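Folding board or no board for jersey tops? (and striped knits)
Laundry and Linen Care – Techniques

14 replies, page 1 of 2

trotgate_linen
Posted 9:12 am
I am trying to settle on one method for tops and stick to it. At present I fold by hand on a flat white surface, sleeves or armholes in first, then the bottom up in thirds. A neighbour swears by a Bidik folding board and gets identical rectangles every time. Mine vary. Shelf depth is the limiting factor, so a stack that creeps forward is a nuisance.
Two garments give me most of the trouble. One is a thin blue and white striped cloth top, where any error in the fold shows up at once as stripes running out of true. The other is plain but has a contrast binding that will not lie down.
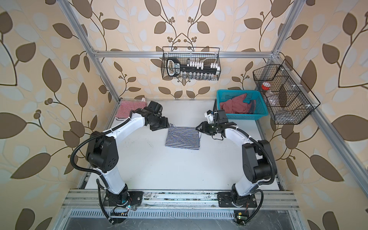

Re: Folding board or no board
Uvia
Posted 9:40 am
No board. The board fixes the width and nothing else. If the garment goes on crooked it comes off crooked, with sharper edges.
For stripes, choose one stripe near the hem and bring it level with a stripe of the same colour higher up. Check both ends before you let go. Ignore the hem itself, as cheap jersey is often cut off-grain and the hem can be 3 mm out on a new garment.

Re: Folding board or no board
ivanov_k
Posted 10:05 am
Disagree about the board. We put over 400 pieces a week through a small service wash and the board pays for itself in consistency between staff. One person folding for their own shelf can do as they please.
I do agree about the hem.

Re: Folding board or no board
trotgate_linen
Posted 10:31 am
Thanks both. The stripe method is better than what I was doing. With the fold set by the stripes I can put the piece in the back left corner of the table, against both walls, and it stays square while I get on with the next.
The red one is still the problem. Dusty red, dark grey trim around the curve. Laid out mostly flat it still sits slightly skewed at the edges, and there is a faint crease across the lower part. Do I fold on that line or ignore it?

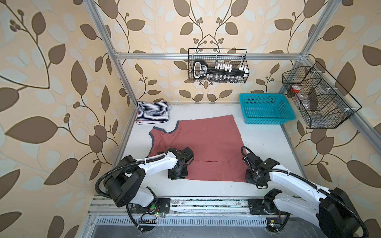

Red top laid out, striped one folded at the back, turquoise basket to the right.

Re: Folding board or no board
Tetsuya Morikawa
Posted 11:18 am
Ignore it unless it falls where you want the fold. An old crease pulls the new one towards it, so if the two are within a couple of centimetres of each other you will get a double line. Steam it out or move the fold well clear.
On the skew: take hold at the shoulder seams, lift, let it hang for a moment and lay it down again from the hem upwards. Smoothing it with the palm stretches jersey across its width and you end up chasing the slack round the table.

Re: Folding board or no board
Uvia
Posted 11:26 am
I use my palm on everything and have no slack to chase. Light pressure, centre outwards.

Re: Folding board or no board
Tetsuya Morikawa
Posted 11:44 am
On a heavy cotton, fine. On a thin jersey with a bound edge the binding has less give than the body, so the body moves and the binding stays. The result is a ripple along the neckline.

Re: Folding board or no board
trotgate_linen
Posted 2:20 pm
That describes the ripple I get. I have tried it pinned down at the upper left and worked from the middle.
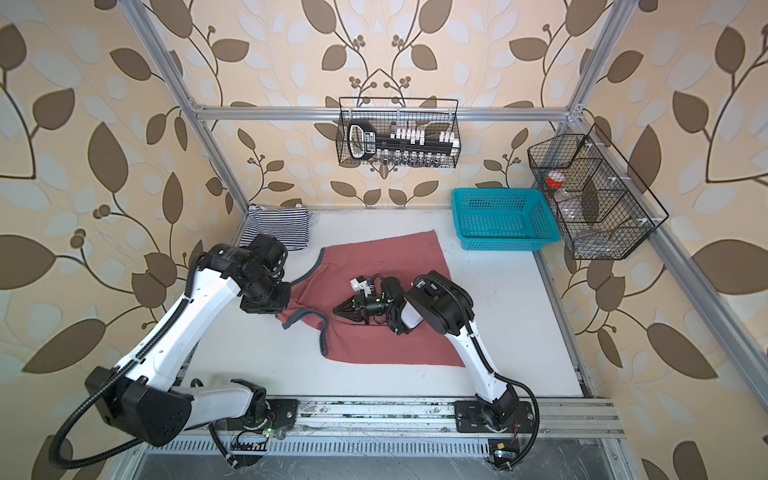
The trim is what I can't control. If I tuck it under first it holds, but then there is a lump in the stack. If I leave it until last it hangs out of the side and catches on the next item down. I have thought of turning the whole neckline inwards before the first fold, though that puts a crease through the binding.

Re: Folding board or no board
ivanov_k
Posted 2:52 pm
Fold with the neckline up and outermost. The binding then sits on top of the stack with nothing pressing on it. Four to a pile at most, or the bottom one marks.

Re: Folding board or no board
Uvia
Posted 3:07 pm
Or file them upright in the basket and forget about piles. Mesh sides are fine for jersey. I would line it for anything that snags.

Re: Folding board or no board
ivanov_k
Posted 3:15 pm
Upright only works if the basket is full. Half full, they slump.

Page 1 of 2 – Next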